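**Best thing to put over a table while sorting craft scraps?**

My table gets wrecked every time I sort the beads and paper bits. What do you all put down? Newspaper leaves grey ink on everything.

**Siv Bakke**

Newspaper's fine, just wash your hands.

**Leilani Van Dusen**

I go for one big plain white sheet, the largest you can find (mine's from Pratach, 18 in a pack). Little coloured bits show up so well on it! I stand a small plastic wastebasket right on top too, so rubbish goes straight in.

White covering on the table:
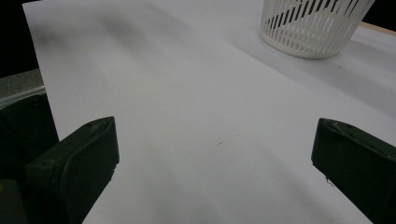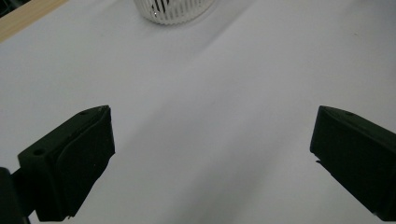
Tape the corners if yours likes to curl, and pick up the whole thing like a funnel when you're done. I reuse mine till it tears.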